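Last updated: Monday, November 12, 2001

Subject: Re: [eldale-list] Who's still holding on to old newsletters?

Ivana Cáceres wrote:
> I have two boxes of the club newsletter going back to the Mundel
> Street days and my daughter wants the closet back. Does anybody
> want them, or do I put them out with the recycling? Also, did we
> ever settle on a potluck date?

Ivana, please don't put them out! I'll drive over and get them this week if you can stand to look at them a few more days. I've been trying to fill in my own run since June and I'm still short 14 issues, all from the stretch when Radu was typing the thing up on his kitchen table and mailing it whenever he found stamps.

My plan (if you can call it a plan) is to scan the lot and put the pages up where people can read them. I did issue 73 last weekend as a test and it took me most of Saturday, partly the staples and partly me stopping to read the swap column. Remember the guy who wanted to trade a canoe for a modem?
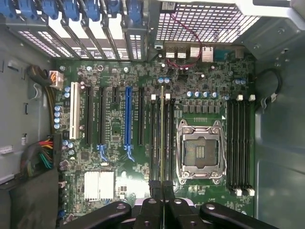 The paper is the trouble. Those early ones were run off on the cheap stuff and the folds are going brown, so I'm laying them flat under phone books for a night before I scan them. If anyone knows a better trick, speak up – I've only got so many phone books. I figure the whole run comes to 500 pages or so once you throw in the flyers and the Ala picnic specials, and I'd like to keep the ads too. Half the fun is the ads.
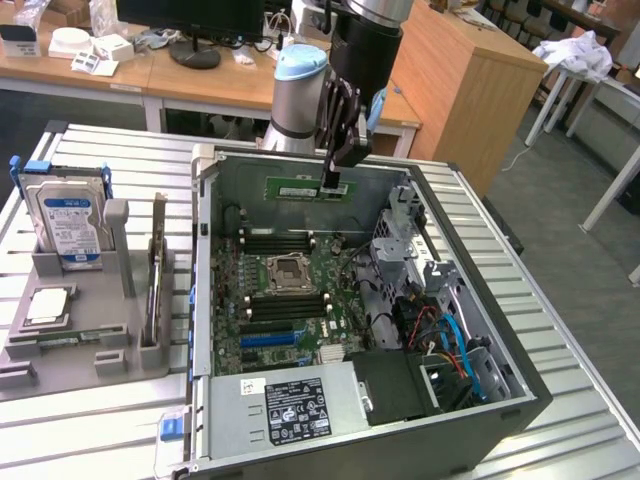

Eldale Computer Club, Newsletter and Archive Group

Anyway, if you've got odd copies in a drawer, bring them to the next meeting with your name penciled on the back and you'll get them home again. I'm extra keen on anything from the fall of 2000, when we skipped numbers and then used one twice.

On the potluck, no, we never settled it. I vote for a Friday and I'm bringing the bean thing again.

3 replies | 2 shares

Contact the list owner | Copyright 2001 Eldale Computer Club | Back to top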